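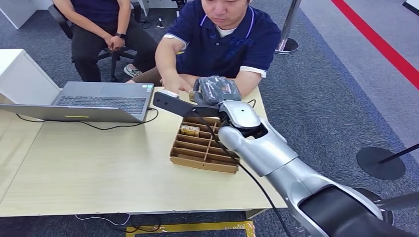 ## Unit 5: The robot gets the chair next to yours

Read before class. If you read it during class, at least hold it below the table.

Most of you work somewhere that has bought an arm, or will be told in September that it has. The brochure shows you the arm. This unit is about the person sitting across from it, whose job title stayed the same and whose day didn't.

Our running case is Samitico, a parts packer in Gativdale. Management there promised that sorting small goods into trays would be "hands-free." The job sheet for the new station lists two people.

What the first one does now:

- watches the gripper
- keeps a hand close to it
- writes down what went wrong, in a box on the form that fits four words

The second sits nearby and is called "support." Ask yourself what support looks like on a timesheet. 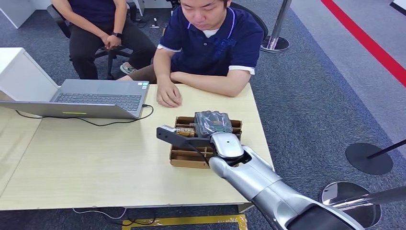
## Skill, and where it went

A good sorter at Samitico could fill a tray while arguing about soccer. That skill took years and was never written down, so on paper it was free to throw away. The new skill is knowing when to step in — and when to leave the machine alone with its problem. It isn't written down either.

The Wundale site kept a log of every time a worker stepped in during the trial. It came to 282 entries. The project report called the trial "largely autonomous," a phrase I'd like you to keep for your own performance reviews.
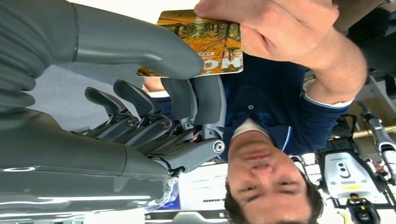
*Hand and operator, with a printed card between them.*

Notice who adapts to whom. Workers at both sites said they had started slowing down and holding things at angles the machine liked. Training for this lasted some 2 hours, with lunch.

## Who owns the mistake?

When a sorter dropped a part, the sorter dropped it. When the arm drops one, the form asks for "operator on duty." Under the old pay scale, watching was unskilled work. Under the new one it is also unskilled work, with a longer form.

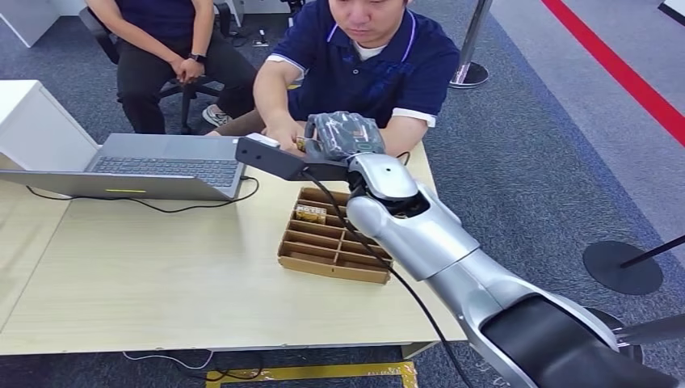 Parveen Tanoli disagrees with me on this point, and asked that her view go in the handout. She says the watching job is easier on the wrists, that she would not go back to sorting, and that people who miss the old work mostly never did a full shift of it. What she wants is the pay grade fixed and a say in when the arm gets switched on. Put her argument next to mine and see which one holds up.

**For next time:** write one page on a task at your own workplace that got "automated." List who does the leftovers. Razia Farooqui's group presents first.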